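Baskets, Leaves and the Midday Meal: An Interview with the Catering Lead at Jindska

The training kitchen at Jindska prepares 200 lunches each weekday for the residents and day visitors of the Raledmont centre. Until last spring most of its vegetables arrived washed, cut and bagged. They now come whole, and the preparation is done on site. The catering lead, who has held the post for eight years, agreed to discuss the change on condition that the kitchen be credited as a whole.

The decision was taken on grounds of cost and quality together. "We were paying for someone else to chop, and the cabbage was brown at the edges by Wednesday," the lead explained. "A whole head keeps. A bag of shreds does not." The present supplier, Fistard, delivers in the early morning, and the produce is sorted into shopping baskets of the ordinary kind before it reaches the benches.

Asked why baskets had been preferred to trays, the lead pointed to the perforated sides. "Air gets in, soil falls out, and you can carry one with a handle. We tried deep tubs and the peppers at the bottom were always bruised. Pumpkins go in first, if there are any, and the softer things are placed round them."

Cabbage takes up the greater part of the morning. The kitchen used 355 heads in the autumn term, against 551 bags under the former arrangement, and each head is taken apart by hand. The lead was firm on the method. "You cut the base, then you lift each leaf from the thick end. If you pull at the frilly end it tears, and a torn leaf is no good for rolling. It goes in the soup." Leaves intended for rolling are held up singly and looked over on both sides, and any with grit in the folds are returned to the sink.

Vegetables in the basket, and two views of a leaf held up: 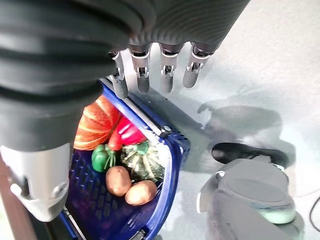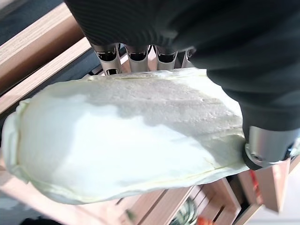
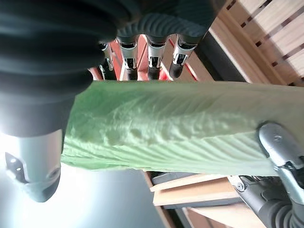

The lead acknowledged that the new routine had not been welcomed by everyone at first. Preparation now begins at half past seven, and the sinks, which were fitted for a smaller kitchen, remain a difficulty. "Two people can wash at once and a third has to wait. I have asked for another basin and I shall go on asking."

Waste has also had to be considered. Outer leaves and stalks are kept for stock, and the remainder is collected by Tang for composting. The lead would like the trimmings weighed daily, a practice that has so far been kept up only in part.

On the question of the menu, the answer was brief. Stuffed cabbage will stay on Tuesday, and a pumpkin and red pepper stew is to be tried in March. "People ask for the rolls by name now. They did not ask for anything by name before."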